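Dostura's makers have been living with a simulated arm for most of the year, and it shows in how they talk about it. The lead developer opened the kit on a laptop within a minute of our sitting down on Tuesday, and barely closed it again.

The kit, called Nilik, is a set of practice tasks for robot arms, all done in simulation. It ships with 282 tabletop layouts and 11 tool tips. "You load a table, you pick a tip, and you're working," the developer said. "I still get a kick out of that!"

A favorite is the pointing task, where a cone-shaped tip has to come down over a small target with other shapes left lying nearby. "It sounds dull until you try it — then you lose your whole afternoon to it."
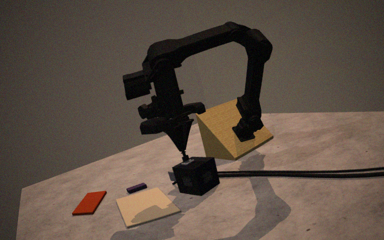
Can a layout be changed once it's loaded?

Any piece can be moved, resized or recolored, and the new version is saved next to the original.

Schools have been the surprise. A technical college in Gisitz ran 521 attempts in its first week, and students there now send in layouts of their own. "Some are meaner than ours," the developer said, laughing. "We put the best ones in the next update (with credit, of course)."

I asked what still bugs the team. Cables, came the answer, right away. "They bend a little too politely. We're on it."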